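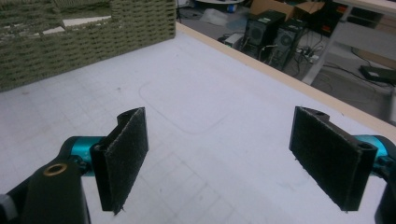 2024-03-16

Back from the Trakberg town hall, typing this up before I lose it. Nadiia, you asked for notes on how the sign ordinance thing went, so these are for you and for whoever picks up the sandwich board order after me.

Short version: they didn't vote. They talked for most of the evening, moved it to the next meeting, and then spent a good while on a culvert on the Husar road that I know way more about now than I ever wanted to.

Longer version. The draft says a business on Main can have one temporary banner per street-facing wall during a festival, up 14 days before and down two days after. That part hardly anybody fought over. What people got loud about was the A-frames on the sidewalk. The draft wants five feet of clear walkway next to any board, and on our stretch, with the planters, that pretty much means no boards at all. I paced it out on my way in (my pacing, so don't quote me) and outside the bakery you'd be standing in a geranium.

I did get up and talk. Name, address, three minutes, the little light goes yellow. I said we make a lot of these signs here in the shop and we could build a narrower one, and would the council consider a footprint limit on the board itself in place of the clear width. The mayor wrote something down. The town attorney said the clear width comes from the accessibility rules and isn't really theirs to bargain with, which, fair enough, I should have looked that up first. So my bright idea is half dead. The half still breathing is the planters. They belong to the town and they can be moved!

Emilian went after me and he was better. He asked if the permit fee is per banner or per event, because the draft says one thing on page 2 and another in the table at the back. Awkward shuffling of paper. It's going to be per event, they think. To be confirmed in the next draft.

Size: 83 square feet is the max in the table. I have no idea where that number comes from and I didn't hear anyone explain it. Our standard long banner is 3 by 20, so 60, fine. The double one we did for the Stiratier people last July would be over. I need to call them before they reorder the same thing. CALL THEM.

Fines are the other bit. First one is a warning, then up to $500 per sign. A guy from the Wukwood end of town asked if that's per sign per day and got a "we'll come back to you." I'd like to know too, please.

Attendance came up because somebody claimed the summer festival brings in roughly 3000 people and somebody else laughed out loud. No idea who's right. The clerk said the only count they have is from the parking lots.

Okay, what this means for us in the shop:

Don't cut any more of the wide A-frame sides. Leave the ones already glued up, they're fine for private property, and the ordinance doesn't touch anything behind the lot line as far as I can read it.

I want to mock up a wall bracket sign, small, hinged, that hangs flat when the store is closed. Projecting signs are in a separate chapter of the code (chapter and section are on the sticky note on my monitor) and need eight feet of clearance underneath. Tried a quick sketch tonight and the hinge comes out right where the screws want to go. Will try again with the hinge on the bottom edge. Emilian thinks it'll rattle in the wind. He may be right, we'll hang one on the back wall and see.

Banner hems: nothing in the draft about wind slits, so carry on as before. Grommets every two feet, same as always.

Paint: we're nearly out of the dark green. Not a council matter, just noticed it on the way in.

Open questions for the clerk, and I'll email these tomorrow unless somebody beats me to it. Is it per event or per banner. Is the fine per day. Who do we ask about moving the planters, public works or parks? And does a flag count as a banner, since the draft uses both words and only defines one.

Nadiia, can you come to the next one? You know the woman from public works and I just get nervous and talk too fast. My copy of the draft is in the tray by the door with my scribbles on it. Ignore the drawing on the back page, that's the culvert.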